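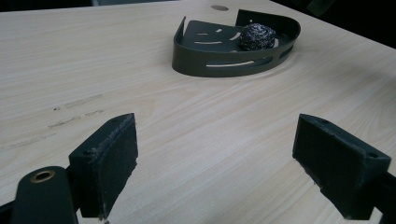
A slotted corner tray on a wooden table.

Let us buy the missing part

April | By the Home Pages desk | 14 comments | 99 shares

The tray costs very little to make. It is a curved bit of shelf with slots in it, the sort of thing that sits in the corner of a shower and holds a bottle of shampoo. You can buy one from any of the big homeware sellers. What you often cannot buy is the piece that holds it to the wall.

I had a Fileo corner shelf for nearly 12 years. In the winter one of the two fixing clips cracked. The shelf itself was fine. I wrote to the company and asked for a clip, and was told that clips are not sold separately, but that the current model was on offer. The current model has different clips, set further apart, so it would also have meant two new holes in the tiles.

This is a small complaint and I know it. But most of what we throw away at home goes for reasons this small. A kettle goes because the lid catch has snapped. A drying rack goes because one rubber foot is lost and it marks the floor. My sister put a perfectly good Wisosel bin out for the council because the pedal spring had gone, and the spring was no longer than her thumb.

Makers say it costs too much to stock parts for cheap goods. I accept that there is a cost. Somebody has to list the part, put it in an envelope and answer the email when it turns up wrong. A company with 1,474 lines in its catalogue, as Fusumeck has in the one on my desk, would need a lot of drawers. Yet the same company keeps every one of those lines in six colours, and seems to manage.

Penner does it better. Their parts page is ugly and hard to search, but it exists, and I have bought a hinge from it for less than the price of a coffee. The hinge took nine days to come. I did not mind.

I would start with two rules. Any fixing, foot, catch or hinge should be sold on its own for ten years after the product leaves the shops. And where a maker does not want the bother, it should publish the measurements so that someone else can make the part. Hole spacing is hardly a trade secret – you can get it with a ruler, if you still have the old one.

The second rule matters more to me. There is a hardware shop near the station with a wall of 600 small drawers, and the man behind the counter will try most of them before he gives up. He found me a clip that nearly fitted my shelf. I filed the edge down and put it up again before tea. With the right size written down somewhere, he could have ordered a box of them.

Contact us | © Home Pages. All rights reserved. | Back to top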